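Last May the company that manages my building, Pietrzak, sent every tenant a survey asking what the shared kitchen on the ground floor should become. The choices were a gym, a package room, or "flexible space." Keeping the kitchen was not on the list.

I think that's a mistake, and I think a lot of buildings are making it.

The kitchen is 600 square feet. Anyone in the building can book it for an evening. Pietrzak says it gets used too little to justify the cleaning, which runs $200 a month. Split among the tenants, that is less than most of us pay for one streaming service. A gym would cost more to insure and would compete with the one two blocks away on Lutura Street.
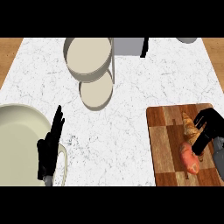

My own apartment has a two-burner stove and a counter the width of a cutting board. Plenty of the units are like that. When my neighbor Aiguo Zheng wants to feed ten people, he can do it downstairs or he can take them to a restaurant. He has told me the restaurant comes to $900 with tip. Downstairs, he spends his money on groceries and everyone goes home with leftovers.

The usual answer is that people don't cook anymore. Some don't. But the booking page has been broken since winter, and you now have to call an office that closes at 4:30. I would be careful about reading low demand into that.

Pradholm, the complex across the river, went the other way. It kept its kitchen and put a paper sign-up sheet on the door. Trí Vi, who lives there, tells me the sheet is usually full by the middle of the month – mostly birthdays, plus a group that makes dumplings for the freezer.

I don't expect Pietrzak to run a kitchen as a kindness. It advertises one, though, and the listing for my unit still mentions it. If the room goes, the rent should reflect that. Better to fix the booking page first, wait six months, and then send the survey again with a fourth box on it.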